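Navy lint on a pink fleece blanket, is it the folding or the washing?
Posted in Laundry & Bedding

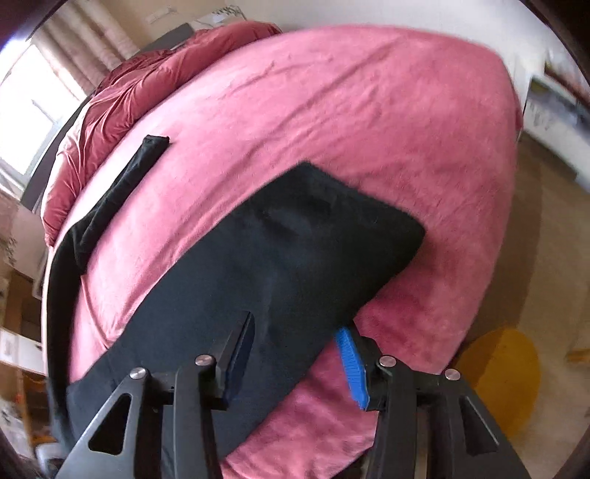

Navy cloth half folded on the pink blanket

I fold all my laundry on the bed because it's the only flat surface big enough in my apartment. The pink fleece blanket stays on top all winter. Since December it has been collecting dark fuzz, mostly in the middle where I fold. I have a big soft navy throw that I wash every couple of weeks and I suspect that one, but I also fold black things there.

I've tried a lint roller. It takes 9 or so sheets to do the middle and the fuzz is back after the next load. Should I wash the blanket differently, or the dark stuff, or just stop folding on it? I'd like to keep the blanket on the bed if I can.

Tratow_laundry

Waqas Pirzada
It's coming off the dark pieces and the fleece is grabbing it. Fleece holds on to lint, and more so when the air is dry and the heat is on.

Wash the navy throw by itself, inside out if it has an inside, cold, on the gentle cycle. Skip fabric softener. Tumble it on low for 20 minutes and clean the lint screen halfway through. The first time you'll probably pull off a thick gray-blue mat. Do that for two washes and check whether the screen is getting cleaner. If it isn't, the fabric is breaking down and it will keep shedding.

For the blanket, shake it outside first, then run it in the dryer on no heat with a damp washcloth. Don't wash it until the loose lint is off or you'll work it in deeper. Then cold water, with light colors only.

For folding, put a flat cotton sheet over the bed and take it off when you're done. I keep an old one in the laundry basket. Fold the throw in half the long way first and then in thirds, so you aren't dragging it back and forth across the fleece.

Lurnon
Get a darker blanket. I had the same thing with a white one and gave up.

Zutus
Agree with the sheet. A rubber dish glove also works better than the roller for me. Get it slightly damp and wipe in one direction, and the fuzz rolls up into clumps you can pick off. Go easy if your fleece is the long fuzzy kind, it can pull.

If color is rubbing off too, and it's more than loose fuzz, test with a wet white rag on a corner of the navy one. Mine bled for the first 2 washes and then quit.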